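Jernix Handheld Teaching Grippers (pair)

I've been showing robots how to do things for a living since before we had decent tools for it, and I'll admit I'm biased, because I helped design these. They're the grippers I wanted! You hold one in each hand, do the job the way you'd like the robot to do it, and the recording goes straight into Farah, our teaching software.

The jaws match the ones on our Barley arms, so whatever you can pick up with the handhelds, the arm at least has a fair shot at. Each gripper has a white marker plate on top for tracking, and a cable out the back for power and jaw position (yes, wired, I got tired of batteries dying on me mid-take).
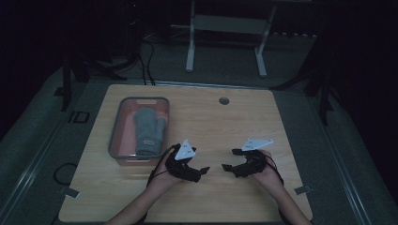
Soft stuff is where I think they shine. Knitwear, gloves, dish towels, anything that flops. With a joystick I'd spend half the morning on one fold, and with these I just fold it. Sylvain Langlois on our support side still likes remote control for heavy parts, and he's got a point, so the Farah license covers both.

A few specifics. Each gripper weighs 191 grams without the cable. Cables are 12 feet. The pair is $900 and comes with two marker plates already mounted, plus a spare set. We started shipping the new jaw pads in May, and older pairs can be upgraded for $26.

Using an Iremard arm? Write to Maxine Merrick before you order, she keeps the adapter list and it changes a lot.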